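Small Firms, Long Passwords and the Backup in the Closet

When Gallora, a mail-order gift company with 418 trade customers, lost access to its order system last October, the ransom note was short. It asked for payment within 5 days and gave an email address.

The company didn't pay. It had a copy of its files on a drive that was kept unplugged in a closet, and the copy was 2 days old. Staff retyped the missing orders from printed packing slips.

The way in was an old login belonging to a delivery contractor, Bogdan Freight. The contract had ended in the spring. The account had not been closed, and its password was one the contractor also used on a parts website that had been breached.

Flurko, the insurer that handled the claim, now asks its small business clients for a list of every outside account before it renews a policy. It also wants proof that a backup has been restored, at least once, on a different machine. Clients who can't show this pay a higher deductible.

Gallora's bill for outside help came to a little over $1,000. Lost sales were higher — the company won't say by how much. It has since moved its orders to Korkine, a hosted service, and still keeps the drive in the closet. 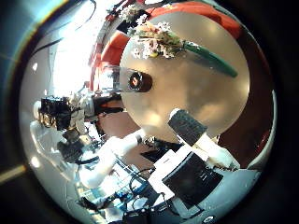 Small white flowers on a thick green stem, against a pale beige disc.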